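The big chair shuffle

Hello again from the back room at Plemier, where I am writing this with a mug of tea and slightly achy shoulders! Those of you who come in for lunch on a Thursday will have noticed that you can now walk from the door to the counter without turning sideways. That's the chair shuffle, and I'm going to tell you all about it whether you like it or not.

It began with the June quiz night. We squeezed in 42 of you (thank you!) and it was lovely, but by the second round people were passing plates over each other's heads and anyone who wanted the loo had to get half a row up on its feet. I went home and drew the whole room on the back of a Correa delivery note, tables and all, and decided we needed wider gaps, fewer chairs on the wall side and a proper way through the middle.

Moving the tables was the easy bit. The chairs are another matter. I do love them, with that curved pale wood going all the way round you and the black seats that wipe clean in a second, but the backs are so wide and swoopy that two of them side by side behave like a pair of coat hangers. You pull one out and its neighbour wants to come too. I have learned to take hold of the back with both hands, lift a little and swing it, and never, ever drag. Dragging on that chequered floor makes a noise that goes right through your teeth.

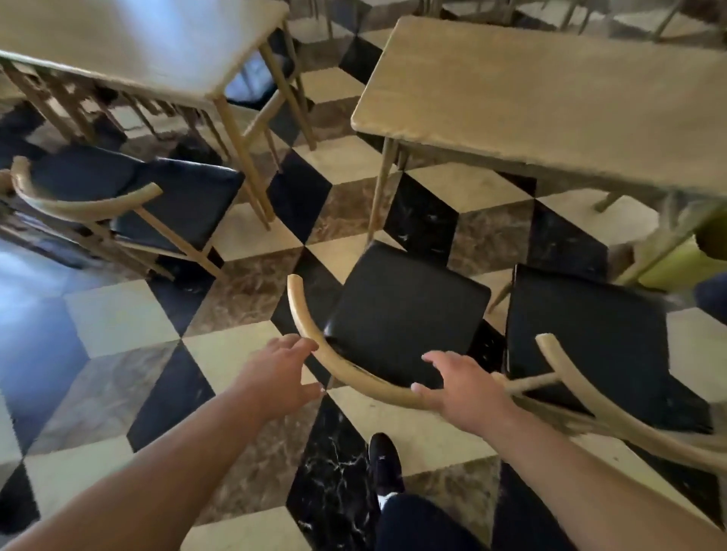

Both hands on the back, and mind the neighbours!

The other thing I found out is that how you tuck them in matters more than where you put the tables. With the seat pushed well under, you get a surprising amount of floor back. Leave it a bit skew-whiff and the back sticks out just where somebody is coming past with soup. So if you're getting up to go, please give your chair a little push in behind you. I'd be ever so grateful, and so would the soup.

I tried lining everything up with the squares on the floor, which I thought was terribly clever of me. It looked very smart for one whole morning and then I sat down and felt as if I was waiting to be seen by the dentist! They're at a bit of an angle now and the room feels like itself again.

We've ended up with 5 chairs going spare. Two are off to the reading room at Skamum, who asked very nicely, and the other 3 will live in the back room until the next quiz. I've also ordered felt pads for the feet from Zelport. They only seem to sell them in boxes of 1000, so if you have a squeaky chair at home, bring a little bag and help yourself from the counter once they arrive.

Do come in and try the new layout. If your favourite spot by the window feels wrong, tell me and I'll shift it back, my arms are used to it now. Soup next week is leek and potato, and the cheese scones are back.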